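Section 4: Washing, Drying and Pressing Your Cloth

Good news first: the Zivska cotton table cloth is a tough one, and a little care at the start pays you back for years! Read this section all the way through before the first wash. Sections 5 and 6 (hemming and dyeing) assume you have done it.

4.1 Before the first wash

1. Cut off the paper band and shake the cloth out, outdoors if you can.
2. Check both long hems for skipped stitches. A skipped stitch is easy to fix now and a pain later.
3. Lay the cloth over a clean surface and smooth it from the middle outward with flat hands. Fold lines from storage are normal at this stage, so don't go after them with an iron yet.
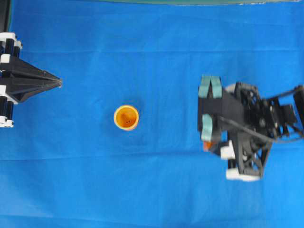 4.2 First wash

1. Wash the cloth alone, in cool water, on a gentle cycle.
2. Use half your usual detergent. Skip the fabric softener completely (it leaves a coating, and dye won't take evenly in Section 6).
3. Set the spin to 600 rpm or lower.
4. Take the cloth out as soon as the machine stops, and snap it hard a couple of times by the corners. Very satisfying, and it saves you half the ironing.

CAUTION: Never use chlorine bleach. It weakens the hem thread first, and you may not notice until a whole side lets go.

Expect some color in the rinse water with the darker shades. Two washes usually clear it. If the water still runs tinted after that, add a third wash with no detergent at all.
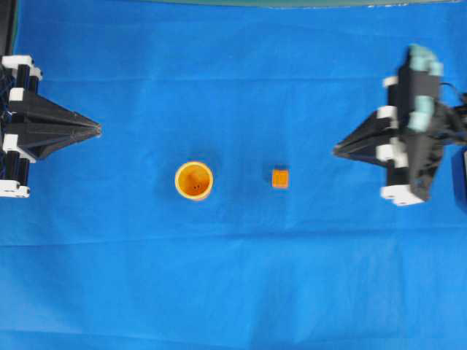

Jasmina Vasić

4.3 Drying and pressing

I love line drying for this cloth. Hang it over two parallel lines so the weight is shared, and pull the hems straight while they are damp. A dryer is fine too, on low, but stop it early.

1. Press while the cloth is still slightly damp.
2. Work on the back side, with the iron on the cotton setting.
3. Press along the length of the weave and lift the iron between strokes. Dragging it sideways will pull the corners out of square.
4. For a stubborn crease, lay a damp dish towel over it, press for a few seconds, and let it cool flat.

NOTE: Store it rolled on a tube if you have the room. If you must fold, change the fold lines each time you put it away.

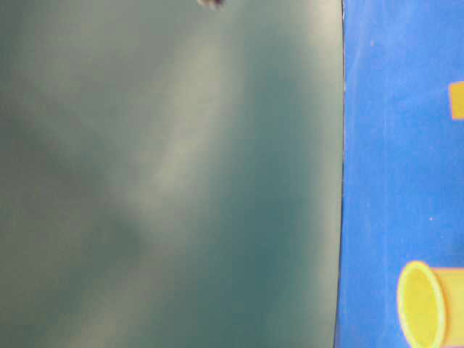
Araceli Bautista: I rolled mine on a leftover gift wrap tube in December and it came out nearly smooth. Put a layer of plain tissue around the cardboard first, though. My first tube left a faint tan stripe that took two washes to get out.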